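Handout 6: What does a success rate tell you?
Module notes, Amber Jacobs. Revised 29/07/2023.

Read section 3 before the seminar. The case is the Wirkier method for learning two-armed handling from human demonstrations. The headline claim is that 300 demonstrations are enough for work with plugs, sockets and loose cable. I have my doubts, and I would like you to have some too.

1. The task

Mains parts are a fair choice of test object. They are stiff, the openings are small, and the leads get in the way of everything. 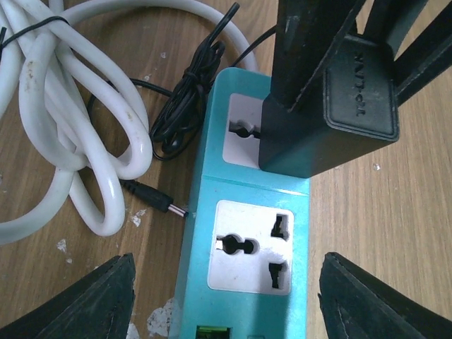
Fig. 1. Wrist view: power strip between the open fingers, with adapter and coiled leads beyond.

Note how much of the useful detail lies close to the fingers. The authors feed wrist and fixed views to the same policy and never report a run with one of them removed. Without that run we cannot say which view matters.

2. The bench

Both arms stand on one rail and share the middle of the table, with pale walls behind and to the sides. Plain walls make the vision problem easier. A policy trained in a box like this has not been shown to work on a cluttered desk, whatever the abstract says.
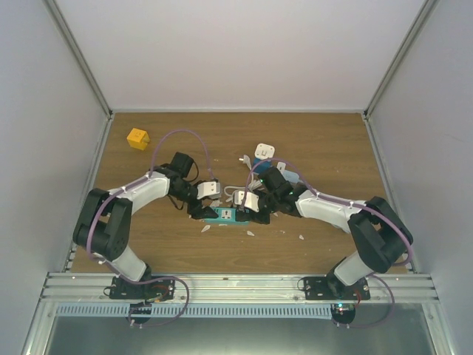 3. How success is scored

A trial counts as a success if a human marker says so. There was one marker, who knew which method was running. Of 137 trials, 45 were left out as "set-up faults", a term the paper does not define. Ask yourself what the result would be if even 15 of those were failures.

The starting layout is also a worry. Adapters, leads and small white fragments lie about the table, and the paper gives no rule for placing them or for clearing up between trials.

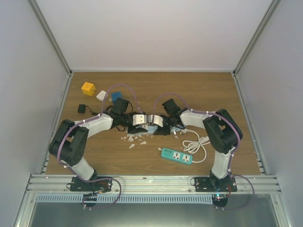
4. Contact

Stankevičius argues that the method learns to "feel" its way using vision alone. This is the weakest part. Take a finger tip resting against the corner of a white plastic block: a wrist view can show the two meeting, but it says nothing about how hard they press. 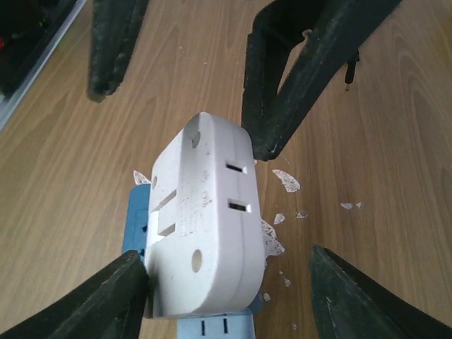 The Ereo baseline has force sensing and was given far fewer demonstrations, so the comparison table tells us very little. The Trarar repeat study in February used a different gripper and is no help either.

For the seminar: write half a page on which single extra experiment you would ask for, and what result would change your mind. Bring a printed copy.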